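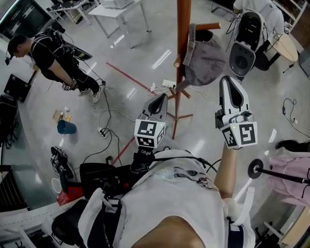 The delegation from the Hanow Technical Training Association visited the Drornano demonstration facility in December, at the invitation of its director of operations, Madhu Rawat. The purpose of the visit was to learn how everyday handling tasks are recorded for use in robot training, and to consider whether similar work could be offered to second-year trainees. The morning was spent in the recording room, where operators work with a gripper in each hand and a strap harness over their ordinary clothes. Each gripper carries a white cube printed with black-and-white marker patterns, and a small green light shows on the cube. A wooden coat rack stands in the middle of the room with a gray baseball cap on one of its hooks, and members of the delegation noted how close the setting was to a household room, apart from the cables on the floor.

Ms. Rawat opened with a short talk on safety and on the daily schedule. Operators work in sessions of 100 minutes, with a break between sessions during which the harness must be taken off. At the time of our visit the facility had completed 872 sessions under its present program. Of these, 513 had been accepted for use after review. The remainder were either awaiting review or had been set aside, most often for a marker that was hidden from view for too long. Ms. Rawat described this rate as acceptable for a program in its first year and said that a higher figure is expected once the new task instructions are in use.

The demonstration itself covered simple work: picking up a cup, hanging up a cap, moving a box from one desk to another. Members were invited to try the grippers under supervision. Several found that the jaws closed sooner than they expected, and that the wrist tires quickly when the hand is held at chest height. New operators receive 5 days of instruction before their recordings are counted.

After lunch the group moved to the second floor, where Ramesh Awasthi presented the Jalali review station. Reviewers watch each recording at normal speed and then at half speed, and mark the start and end of every grasp. Mr. Awasthi was frank about the difficulties. Clear objects and soft cloth remain hard to handle well, and two reviewers will sometimes disagree on the moment at which a grasp begins. A written rule for such cases is in preparation — the delegation has asked to receive a copy.

The final part of the program was a tour of the Jilteo test cell, in which a fixed arm repeats a small number of the recorded tasks. The arm placed a folded towel on a shelf on its second attempt. Questions from the group dealt mainly with cleaning, noise and the cost of replacement jaws. The facility was not able to give a figure for the last of these and will reply in writing.

The Association thanks Ms. Rawat, Mr. Awasthi and the operators on duty for their time. Members who wish to be considered for the return visit should inform the training office. Places are limited by the size of the recording room, and closed shoes are required.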